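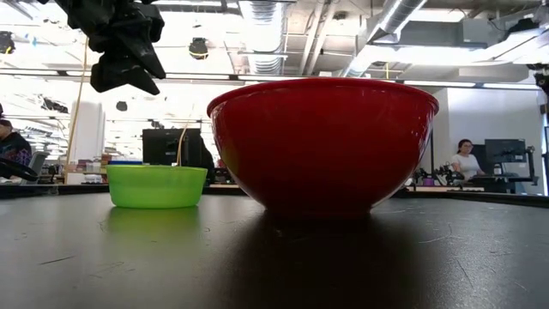 Cuta brings its family of coloured mixing bowls to kitchens in Drellville

Saturday, June 22, 2019

DRELLVILLE – Household goods maker Cuta is delighted to announce that its new mixing bowls, known as the Lorkesau range, will go on sale this week at the Makowska kitchen shop in the centre of town, with more than 400 sets ready for the shelves.

The range grew out of a long winter of talking to people who bake at home, and who told us (often at great length, and over a good deal of cake!) that they wanted bowls cheerful enough to leave out on the side. The first trial pieces were shown to customers in February, and the colours proved such a talking point that every one of them has been kept.

"I grew up with a big red bowl that came out for every birthday, and I dare say plenty of other people did too," said Rizwan Arain, founder of Cuta. "We wanted a large one for the cake batter and a little one for the icing or the beaten eggs, and we wanted them to look happy standing next to each other on the table." 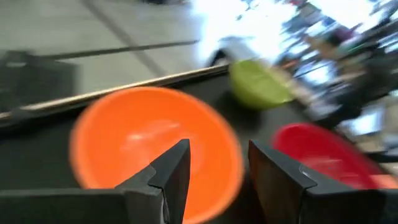
Orange, lime green and red bowls from the Lorkesau range.

Ilango Fernandes, who manages the Makowska shop, will be hosting a baking morning to welcome the new arrivals, and anyone who would like to come along and try a bowl for size is warmly invited. Tea will be provided, and children are very welcome with a grown-up.

Bowls will be sold singly or in sets of 3. For enquiries, please ask for Ilango at the shop counter.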